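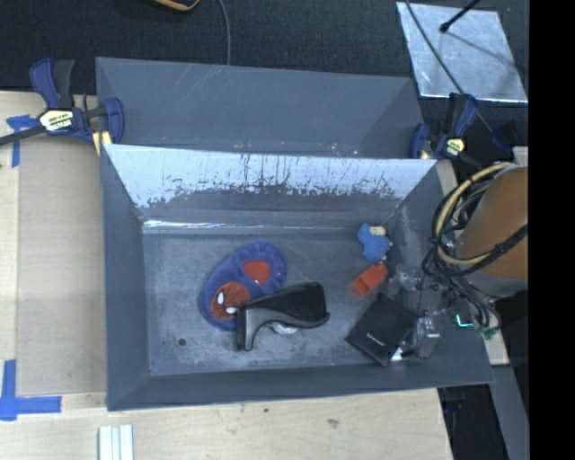
# How Rating Decay Works in Team Arena Games

A ranked ladder has two jobs that pull against each other. It has to find fair matches, and it has to give players a number they care about. Most of the arguments over rating decay come from the gap between those jobs. Players who take a break see their number fall and assume the game now thinks they are worse. In most cases the game thinks nothing of the kind.

This article looks at decay in two current team arena games, Harawira and Pladarness. Both are five against five, both run on seasons, and both take rating away from inactive accounts. They do it in very different ways, and the difference shows up in the quality of the first matches after a return.

## Two numbers, one badge

Harawira, made by the studio Skivus, keeps two values for every ranked account. The first is the hidden rating, which the matchmaker uses to build teams. The second is the ladder score, which sets the badge on the profile. After each match both values move, but they move by different amounts. If the ladder score sits below the hidden rating, wins pay more than losses cost until the two meet.

Decay in Harawira touches only the ladder score. An account in the top three divisions that has played no ranked match for 17 days begins to lose points every day. The loss stops at the floor of the fourth division. The hidden rating stays where it was.

The result is easy to predict. A player who was in the second division, stopped for a month and a half, and came back will have a fourth-division badge and second-division opponents. The loading screen looks wrong to everyone in the match. Teammates see a low badge and expect a weak player. The returning player sees nine higher badges and expects a bug. There is no bug. The matchmaker is reading a value that none of them can see.

The climb back is fast for the same reason. With a large gap between the two numbers, each win pays well above the normal amount. A player who wins half of their matches will still rise, and will keep rising until the gap closes.

## What Pladarness does instead

Pladarness shows its real rating. The number on the profile is the number used to build matches, and there is no second value behind it. The designers of the ladder therefore had a harder problem. If inactivity lowers the rating, the account really will be placed against weaker opponents when it returns.

Their answer was to move the uncertainty and leave most of the rating alone. Each account carries an uncertainty value next to the rating. It is large on a new account, shrinks with every match, and grows again during time away. A high uncertainty has two effects. Rating changes per match become larger, and the matchmaker accepts a wider spread of opponents for that player.

There is a small direct penalty on top of this, applied only to accounts above the leaderboard cutoff. It exists to stop a player from reaching a high place early in the season and then sitting on it. An account at 2992 that goes quiet will drop out of the visible leaderboard, but its rating will remain close to what it was.

The cost is swing. Losing the first three matches after a long break can remove as much rating as a bad week of regular play. Players tend to read this as a punishment. In rating terms it is the system asking for new evidence and giving each new result more weight.

## A look at return matches

To compare the two methods, I used Hisumby, a replay index that stores public match files from both games and lets users filter them by the date of each player's previous ranked match. The filter was set to solo queue only, with exactly one returning player in the match and a gap of at least 30 days. That left 626 matches, split almost evenly between the two games.

The measure was simple: the gold difference between the teams at the 15-minute mark. It is a crude tool. A team that drafts for the late game will often be behind at that point by design, and a single lost fight over an objective can distort it. Across several hundred matches, though, a fair matchmaker should produce small differences more often than large ones.

In Harawira, the returning player's team was behind at 15 minutes more often than not in the first match back. By the third match the effect had faded, and by the fifth I could not separate it from normal variation. This fits the way the system is built. The hidden rating assumes the player has lost nothing, so the first matches are slightly too hard. Timing and map habits seem to come back quickly.

Pladarness gave a flatter picture in the first match but a messier one afterward. The wide opponent spread means that the second and third matches depend heavily on the result of the first. Players who won it were pushed up sharply and often met a team that was too strong. Those who lost it went the other way. The average looks fine. The individual sequences do not.

One limit should be stated clearly. Hisumby only holds matches where at least one player has agreed to make the file public, and those players are more likely to be active and highly ranked. Nothing here says much about the lower half of either ladder.

## Patches matter more than days

Both systems measure inactivity in days. That is convenient, but time is only part of what makes a returning player worse. The other part is change in the game itself.

A player who leaves for five weeks between two minor patches comes back to almost the same game. A player who leaves for two weeks and misses a map rework does not. The May patch for Harawira moved both side-lane objectives and changed the respawn timing of the neutral camps. Anyone who skipped the first ten days after it was behind on routes that regular players had already settled. Their ladder score had not decayed at all, as they were still inside the 17-day limit.

A better model would raise uncertainty when a major patch lands, for every account, and then let it shrink as matches are played on the new version. The idea has a drawback. Raising uncertainty for the whole player base at once makes the entire ladder noisy for a week or so, and high-division queues are already slow. A smaller version, limited to accounts that have played no matches on the current patch, would avoid most of this. Neither game does it at present.

## Party queues

Decay gets harder to handle once players queue together. In Harawira, party limits are checked against the ladder score – the visible one – while the match itself is built from hidden ratings. A decayed account can therefore join friends it would normally be too high to play with. The party passes the check, and the matchmaker then finds opponents for an average that is higher than the badges suggest.

Pladarness checks parties against the real rating, so this case cannot come up. It does apply the highest uncertainty in the party to all members, however. Four regular players who invite one returning friend will see larger rating changes on their own accounts for as long as they queue with that person. The rule is listed in the ranked help page but does not appear anywhere in the party screen.

## Practical notes for returning players

In Harawira, ignore the badge for the first five matches. Look at the points gained per win instead. When that amount settles back to the same size as the points lost per defeat, the ladder score has caught up with the hidden rating and the badge means something again.

In Pladarness, play a few unranked matches first. They do not reduce ranked uncertainty, but they let you relearn the map before each result carries extra weight. Spread the first ranked matches over more than one session if you can, and avoid queueing in a party until the size of the rating changes has come down.

In either game, read the patch notes for the versions you missed, starting with map changes. Item and character changes can be picked up during play. A moved objective or a new camp timer tends to cost a fight before you notice it.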